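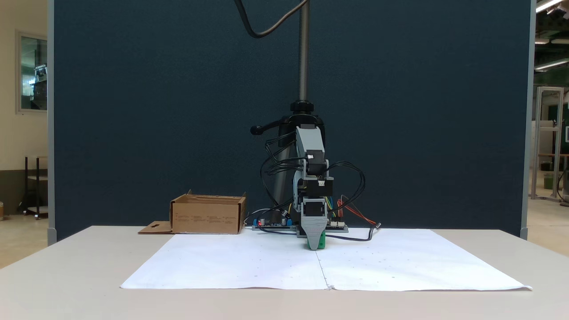
Women's Magazines and the Daily Press
Unit 4: Editors, contributors and the letters page

Course reader: Berhanu Habte
Notes revised December 23, 2022

Before class, read the two Pleston extracts in the course pack and the short chapter by Iolanda Leite. The Leite chapter is dense in the middle. If you are short of time, read the opening and the section on wages.

1. Where the women's page came from

Most daily papers in the period we are covering had a women's page before they had women on staff. The page carried recipes, patterns, household hints and notices of weddings. It was often put together by a male sub-editor from agency copy and paid for by the department store advertisements that ran beside it. When papers did hire a woman to run the page, she was usually paid from the features budget and did not sit in on the news meeting.

This matters for the unit because the first editors of the independent magazines nearly all came from these pages. They knew how to fill columns on a deadline and how to cut a piece to length. They also knew which advertisers would pull out over what.

2. Dagný Ladefoged and the Mandton paper

Ladefoged started as a typist at the Mandton daily and took over the women's page when the man who ran it moved to sport. For the first year she changed very little. Then she dropped the pattern column and gave the space to readers' letters, which had been going straight into a drawer.

The letters were about rent, pensions, school hours and the law on married women's bank accounts. She printed them with first names and towns only. One November she ran a full page on the dismissal of married teachers, and the paper received 332 replies. The managing editor let her print 69 of them over the following weeks, in small type.

Points to note:
- She did not write opinion pieces herself at this stage. The argument was carried by the choice and order of the letters.
- The advertising manager objected twice in writing. Both memos are in the course pack.
- She kept the unpublished letters and took them with her when she left.

3. The founding of Pleston

Pleston was started by Ladefoged and Iolanda Aguiar, a former proofreader. It was quarterly for the first two years and monthly after that. The name came from the street where they rented a room over a printer's shop. The printer, Gilmar Guimarães, gave them credit on the first four issues and is listed on the back cover as business manager, though Leite argues that the title meant very little.

The early issues are uneven. There are long translated essays next to short notices about child care and meeting times. Spelling and layout vary from page to page. The covers are plain type on coloured stock, a choice usually put down to taste, but the account books show it was the cheapest job the shop offered.

Aguiar wanted unsigned articles. Ladefoged wanted bylines, having spent years on a page that had none. They settled on bylines for reporting and no names on editorials. Compare this with Tisach, the rival monthly, which signed nothing at all and later had trouble working out who was owed what.

4. The split

The common account says the two founders fell out over politics. The minutes support a duller reading. Most of the disagreement was over whether to take cosmetics advertising, and whether contributors should be paid before the printer. Aguiar left and went to the Magalhães press, where she edited children's books until she retired. She kept writing for Pleston now and then under her own name.

Leite treats the children's books as a step away from the movement. You do not have to agree. Several of them deal with work and housework in ways that are close to the early editorials, and one is partly based on a reader's letter.

5. Terms you should be able to use

Agency copy: text bought in from an outside supplier and run with little change.
Masthead: the printed list of staff and their titles. Do not confuse it with the title on the cover.
Stringer: a contributor paid by the piece, with no contract.
House style: a publication's own rules on spelling, titles and names. Note how Pleston handled "Miss" and "Mrs" in its first year and when it stopped.

6. For the tutorial

Bring one letter from the course pack and be ready to say where you would have placed it on the page and how much you would have cut. Mark up your photocopy in pencil. We will also go through the advertising memos, so please read both.

The short essay (1,200 words) is on the byline question. Use at least one issue of Pleston and one of Tisach. Both are on microfilm in the library, and the reader in the far corner has the better focus.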